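Unit 6 Handout: Bimanual Insertion on the Parsa Board
Zarside Robotics Lab Course
Revised 8th June

1. Purpose

This unit covers part seating with two arms under teleoperation. Each team records 50 episodes and trains one policy on them. Teams that completed the Vulent gripper exercise in January should note that the joint limits differ and old configuration files will not load.
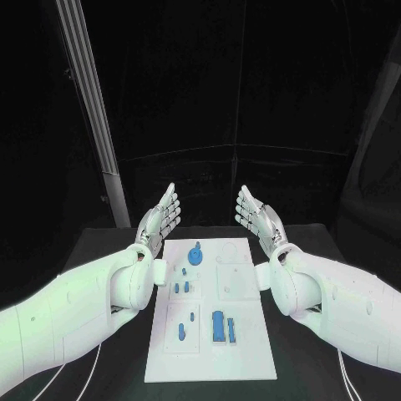
Scoring is per part and does not depend on order. A part counts when it sits in its own recess and stays there after both hands have withdrawn. Long parts are scored on orientation as well: the large rectangular block and the narrow bar lie lengthwise along the board, side by side, each in its own recess. A block resting on the rim scores zero. Begin and end every episode with the hands clear of the board.

2. Approach and release

Move to a point over the part, pause, then descend. Diagonal approaches tip the pegs and are the main source of discarded episodes. Keep the idle hand raised. With the right hand over the round flanged part at the top of the board, the left can wait above the upper-left corner. Do not rest either hand on the plates.

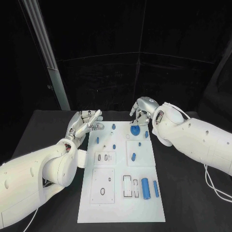
3. Recording

Log at the default rate. Cut any episode that runs past 400 frames with no contact - the Cuvham trainer treats long idle stretches as valid motion. Name files by team, episode and operator.

4. To hand in

Episode folder, training log, and one page on failed insertions, sorted by part.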